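停播以后,他们还在看

《Miden一家门》演完了十二季,那条街上的灯还亮着

去年冬天我搬家,从旧电视柜后面掏出一叠发黄的节目单,最上面那张用圆珠笔圈着晚上八点的那一格,旁边写了两个字:别忘。是我母亲的字。她圈的是《Miden一家门》,那时候节目正播到第三季,大姐和二姐为了一间出租屋吵得不可开交,整栋楼的阿姨第二天在菜摊前都有自己的立场。我坐在纸箱上看了半天,搬家公司的人在门口等得直叹气,我也没好意思告诉他我在看什么。

这篇文章就是从那张节目单开始的。编辑起初想让我写一篇真人秀明星的近况盘点,谁离婚了,谁开了奶茶店,谁又在社交平台上跟前任隔空喊话。这种稿子当然有人爱看,我自己排队等叫号的时候也看。可是我跟她讲了节目单的事,又讲了些别的,讲着讲着她就说,那你去一趟吧。于是三月里我坐了大半天的车,到了Miden。

先给没看过的朋友交代几句。Miden是一座河边的小城,老城区有一条坡很陡的街,当地人叫它Mkhize街。节目的主角就是住在街中段的一大家子:开裁缝铺的母亲,三个脾气各异的女儿,一个总在修东西又总也修不好的姐夫,还有后来陆续出生的孩子们。制作方是Prindik,当年还是一家很小的公司,听说头两季的剪辑就是在裁缝铺隔壁的空房里做的。节目前前后后拍了十二季,一共168集,停播已经有些年头了。后来版权转到了Evanska平台,老观众们又从头看起,新观众也跟了进来,评论区里年年都有人为了第三季的那间出租屋吵架,吵得跟当年菜摊前一模一样。

我到的那天下着小雨,石板路滑得很,我拎着箱子走得像只鹅。街上的裁缝铺早就不做衣服了,现在卖热茶和一种夹芝麻馅的小饼,可是门楣上的旧招牌还在,橱窗里摆着一台老缝纫机。看店的阿姨告诉我,节目停了以后这里冷清过一阵,后来Evanska那边上线了,人又慢慢多起来。来的多半是女人,结伴的也有,一个人来的更多,点一壶茶坐到下午,走的时候在留言簿上写几句。

我把留言簿借来翻了一个晚上。说来有点不好意思,我本来打算第二天一早去河边拍点照片的,结果翻到后半夜,早上起不来,照片也没拍成。留言簿上的字各式各样,有人写“大姐你受苦了”,有人写“二姐才受苦”,底下有人用红笔接了一句“你们都没看懂三妹”。还有一页画了那个姐夫修的水龙头,画得特别认真,连滴水都画上了。我笑了好久。也有几页写得很长,写自己的婆婆,写自己的妹妹,写一通没打出去的电话,节目只在开头提了一句,后面全是自己的事情。我没有抄那几页,也不打算在这里转述。

真人秀的观众常常被人看低,这一点我们这些爱看的人心里都有数。办公室里聊起昨晚看了什么,说看了一部冷门电影的人声音总要大一点,说看了《Miden一家门》的人会先笑一下,好像要替自己打个圆场。我做了这么多年娱乐版的稿子,也是这样笑过来的。可是你要真坐下来跟这些观众聊,就会发现他们看得比谁都细。哪一季换了剪辑师,他们从换台词的节奏里就听得出来;哪一场饭桌戏是补拍的,他们会指给你看,前一个镜头的汤碗明明在左手边。

有一份观众自己办的通讯,叫《坡上来信》,最早是打印了装订好寄出去的,后来改成邮件,到我写稿时已经出到第132期。办通讯的几位读者住在不同的城市,平时靠一个群联络,开会的时间定在晚上九点半,等各家孩子都睡了。我有幸旁听过一回,她们讨论下一期要不要登一篇给姐夫平反的长文,讨论了很久,茶都续了两轮,最后决定登,但标题要改,原来的标题太像律师函。

这份通讯里我最喜欢的栏目叫“边角”。每期挑一个谁也不会注意的小场面,写上几百字。写过楼梯口那双一直没人穿的雨鞋,写过母亲接电话之前总要先把剪刀放下,写过某一集结尾窗帘被风掀起来的那几秒。投稿的人里有退休的语文老师,有夜班护士,也有在洗衣店干了半辈子的。编辑部给我看了他们收到的来信,光是谈窗帘那一篇的,就有超过50封。大家都在说自己家的窗帘。
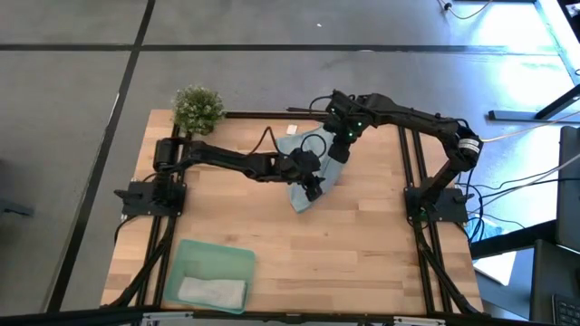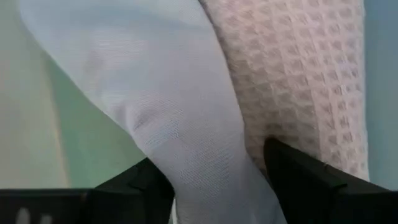
《Miden一家门》里头最耐看的,照我说,还得是那些做家务的段落。吵架的戏当然热闹,预告片里放的也全是吵架,可是隔了这么多年再看,让人停下来不想快进的,往往是母亲在裁缝铺里理布料,一边理一边听女儿们说话,手上忽轻忽重,比脸上的表情还诚实些。布这个东西在镜头里是很经看的,你瞧第二张图里那块白色织物,捏出一道又厚又圆的褶,褶子两侧的凹处微微发灰,靠近了连细密的纹路都看得见,单看这一道褶就够看一会儿的。第五季有一场戏,大姐宣布要离开Miden,母亲一句话没有,只把手里的料子对折,压平,又打开,再对折。“边角”栏目为这场戏写过整整一期,作者是那位洗衣店的读者,她说料子头一回没对齐,错开了一指宽,而这位母亲在前面四季里从来没有对不齐过。我看到这里去把那一集找出来,倒回去看了好几遍,真的错开了一指宽。

后来我把这件事讲给Prindik的人听。Prindik如今搬到了大城市,办公楼体面得很,前台摆着鲜花,还有一面墙贴着历年节目的海报,《Miden一家门》的那张在角落里,尺寸也小。接待我的是当年跟过拍摄的一位老制片,不愿意我写名字,说现在大家都说得太多了,自己就少说一点。听我讲到那块没对齐的料子,对方先是愣了一下,接着就拍着桌子笑起来,说那场戏当时差点被剪掉,嫌闷,播出前一天夜里才又放回去的。为什么放回去呢?那位制片想了想,说也讲不出什么道理,就是大家围着看粗剪,看到那里,房间里忽然没人说话了。

我们在会客室里坐了一下午。那位制片讲早年的拍摄,讲得兴起,把袖子都卷了起来。头两季穷得很,灯不够,冬天天黑得早,下午四点以后屋里就拍不清楚了,所以早期的饭桌戏全是午饭。观众们在《坡上来信》上分析过这件事,有人认为午饭象征着家庭关系里的坦率,晚饭才藏着秘密。我把这个讲给对方听,那位制片笑得直擦眼睛,说拜托你千万别登出来,让人家这么想挺好的。我回来以后左思右想,还是登了,登之前问过通讯的几位编辑,她们说没关系,她们早猜到是灯的问题,但还是更喜欢象征的说法。

当然也聊到了不那么愉快的部分。一家人把日子过给外人看,看了十二季,哪有不落下点什么的。二姐在第八季之后就很少出镜,外头传过各种说法,有说她跟姐妹翻脸的,有说酬劳谈不拢的,小报上登过好几轮,越登越离奇。我也写过一篇,那时年轻,稿子催得急,拿几条网上的留言拼一拼就交了,标题还起得挺得意。前几个月我把那篇旧稿翻出来重读,读到一半去厨房洗了个杯子,洗完回来才读完的。那位制片没有跟我解释二姐的事,只说那家人到现在逢年过节还会给剧组寄小饼,芝麻馅的,三姐妹的名字写在同一张卡片上。

我没有去找那家人。编辑问过我两次要不要试试,说哪怕敲个门也好,敲不开也能写一段。我在Mkhize街上住了几天,从那扇门前走过好几回,有一回里面传出很响的炒菜声,还有小孩在背课文,背到同一个地方总要卡住,我站在坡上替他着急,后来就走开了。茶铺的阿姨说,街坊们对外人有个不成文的规矩,问路可以,问人不答。有游客拿着手机挨家问哪一户是大姐家,问到最后,被人一路指到了河边的公共厕所。

说回看节目这件事。Evanska把全部剧集上线以后,评论功能是跟着进度条走的,你看到哪一分钟,别人在这一分钟说过的话就浮出来。我原本很讨厌这个设计,觉得吵,看电视旁边站着一屋子人嗑瓜子似的。可是重看第五季那场戏的时候我忘了关,母亲把料子打开又对折,那几秒钟里评论浮上来密密的一片,没有一条是在分析谁对谁错的。有人写“我妈也这样”,有人写“在外地,刚下班”,有人只打了一个逗号。我母亲不会用这个平台,她嫌字小。去年春节我把电视投上去给她放,她戴着老花镜凑得很近,看了一会儿问我,这些人都是谁啊?我说就是看电视的人。她哦了一声,过了一会儿又说,那个在外地刚下班的,吃饭了没有。

有些读者可能会问,这样的节目现在还做得出来吗?我把这个问题也带去了Prindik。那位制片的回答很实在,说做是能做的,钱也比以前多,就是等不起了。从前拍一顿饭就拍一顿饭,拍回来没什么可用的,第二天接着去吃。现在开机之前先要有一张表,第几分钟起冲突,第几分钟有人哭,哭完了接什么广告。今年他们手上有一个新的家庭节目在筹备,选在海边,一家子开修船铺的,样片我看了一小段,拍得很漂亮,海面亮晶晶的,一家人说话都像抢答。我没忍住问了一句,有没有修船的镜头长一点的版本?对方看看我,说你们这些看《一家门》的人,怎么问的都是一样的问题。

离开Miden那天雨倒是停了。我在茶铺买了两盒小饼,一盒给编辑部,一盒给我母亲,阿姨又往袋子里塞了一个,说路上吃。留言簿还回去之前,我在后面也写了一条,写完又觉得肉麻,想撕掉,可是纸的背面已经有人写过了,是替三妹说话的,写得很好,撕了对不起人家,就留着了。哪位读者以后去,翻到了请不要笑我。

回来以后我给《坡上来信》投了一篇稿,写的是第二季里姐夫蹲在门口修收音机,修好了,响了一声,又不响了,他抬头看看屋里,见没有人听见,就悄悄把它放回了架子上。编辑们回信说收到了,稿子排在后面几期,字数要再减一点,还问我能不能确认一下收音机放回去的是上面那层还是下面那层,群里为这个已经争了两个晚上。我去查了,是下面那层。母亲说我查错了,她记得是上面。

我们打算这个周末再看一遍。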